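Chapter 6
Keys, Tags, and the Small Things Everybody Needs

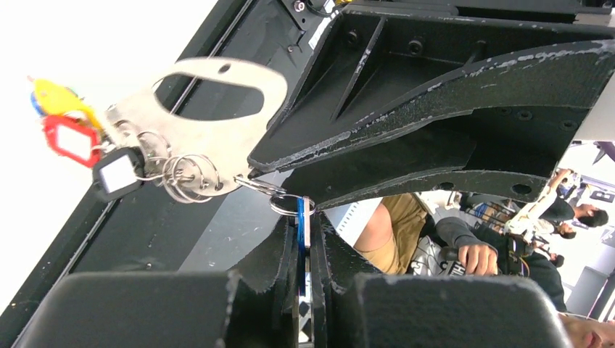 Figure 6.1 Colored key tags on split rings, attached to a flat metal key holder.

When Sumeya Yilma took over the front office of the Demissie Building, she was given a desk, a telephone, a very nice welcome card, and a coffee can full of keys. The can had come down to her from the office manager before, who had gotten it from the one before that. Some of the keys had tags and some had a bit of masking tape folded over the bow with a word on it that had long since rubbed away. A good many had nothing at all. On her second morning a plumber arrived to look at a leak behind the ground floor restrooms, and Sumeya spent 27 minutes trying one key after another in the door of the utility closet while he stood there, very patiently, holding his bag.

If you have ever worked in an office, a school, a clinic, or an apartment building, you probably have a story like hers (and if you don't yet, give it a year or so!). Keys are small and dull and easy to put off dealing with. You use them without looking, you drop them in a pocket, and the only time you think about them is when the right one isn't there. This chapter asks you to look at them a little harder than that. We have spent the last two chapters on paper files and supply rooms, and much of what you learned there will come in handy again, but keys have some habits of their own and they deserve their own pages.

What You Will Learn

By the end of this chapter you should be able to sort an unlabeled collection of keys, choose a tag and a ring that suit the way a key is used, write a label that helps your coworkers without helping a stranger, and keep a sign-out log that people will really fill in. You will also set up a small key board of your own in the practice project, so start saving any old keys you come across. Ask your relatives. They have them.

Words to Know

Bow: the wide end of a key, the part you hold.
Blade: the long part that goes into the lock.
Split ring: a ring made of metal wound over itself, which opens just enough for a key or tag to be worked onto it.
Insert: the slip of paper that sits in the window of a key tag.
Key register: the written record of every key a workplace holds and where each one belongs.
Orphan: a key whose lock is not known.

6.1 What Holds a Key

Most of us begin with whatever is in the drawer, and for a house key that does fine. In a workplace, though, the bits and pieces around the key matter nearly as much as the key itself, and they are worth getting to know one by one.

Look back for a moment at Figure 6.1. The tags there are yellow, red, and black, with a little blue plastic showing beside the yellow one, and you can pick out each of the three across a room long before you could read anything on them. The red tag and the black tag both have white paper inserts. Color gets you to the right part of the board and the paper tells you the rest. A beginner will often lean entirely on one or the other, and we'd like you to get used to using both from the start.

Plastic tags with a paper window are cheap and kind to change. When the copy room becomes the mail room, as copy rooms will, you slide out the insert and write a new one. Their weak point is the window, which scratches, and the loop, which can crack if the key is carried in a pocket with other hard things. Metal tags are slimmer and last a long time, and a colored one, like the blue tag in the figure, can still be part of a color plan. You generally stamp or engrave a metal tag, so save them for doors that won't change their names.

Then there is the ring. A split ring grips well, and that is exactly why it breaks fingernails. Slip a thin coin or the flat end of a staple remover between the loops, set the tag on the open end, and walk it all the way around until it drops free inside. All the way around, please. A tag left halfway will hold for a week and then be found in a parking lot by somebody else. Rings can also be linked to one another, and a few overlapping loops give the tags room to swing apart so you can turn them over and read them. Past a certain point, of course, you have built yourself a tangle. Bernardo Barros, who kept the keys at the Drivard warehouse for 15 years, liked to hold a bundle up by its top ring and give it one shake. If the tags fanned out, he hung it up. If they stayed in a lump, he divided it in two.

A flat metal holder, such as the one the rings are clustered on in the figure, gives all those loops one place to meet. Holders come in many shapes. Look for an opening large enough that the rings can move, and edges smooth enough that you wouldn't mind carrying it in a coat.

6.2 Sorting What You Have

Now back to Sumeya and her coffee can. She did the sensible thing, which was to wait for a quiet afternoon in November, spread a towel on the conference table (keys slide, and they are loud), and pour the whole can out. There were 88 keys. She sorted first by size, putting the little cabinet and padlock keys at one end and the door keys at the other, and then by the name on the bow. That alone brought a surprising number of twins together.

Next she walked the building with a tray, starting at the top floor and working down, and she tagged each key at the door it opened. We want to underline that part. It is tempting to carry a handful of matched keys back to your desk and label them all in comfort over a cup of tea, and between the door and the desk two of them will trade places. Write the insert where you stand, in pencil if you must, and make a neat copy later.

The keys that opened nothing went into an envelope marked with the month. Don't throw orphans away in the first week. Sumeya's turned out to include the key to the fuse cabinet, which she hadn't known was locked.

6.3 Choosing Colors and Writing Labels

Keep your color plan short. Four or five colors are plenty for a small workplace, and each one should stand for a place or a kind of door, whichever your coworkers would say out loud first. At the Plirkico community kitchen, Nayeli Bautista and Pilar Salinas disagreed for most of a spring over whether red should mean "storage" or "second floor." Both were good ideas. They settled it by listening at the counter, where people nearly always asked for a key by floor, and red has been the second floor ever since.

Remember too that not everyone sees color the same way, and that hallways can be dim. The words on the insert have to be able to do the job alone.

As for those words, use a short code and keep the full meaning in your key register. A tag that says "2-04" is perfectly clear to someone with the register open in front of them. A tag with the street address and "back door" written on it is an open invitation to whoever picks it up off the sidewalk.

Try It Yourself

Empty your own key ring onto the table. Name the lock for each key out loud, and set aside any you can't place. How many of the rest could a friend identify without your help? Write one insert for each, trade with a classmate, and see whether your classmate can tell which label belongs to the door you use most.

Before You Go On

Section 6.4 takes up the sign-out log, beginning with the single-page version that Bezawit Nigatu drew up for the Flilovel library and still uses today. Have a sheet of lined paper and a ruler ready.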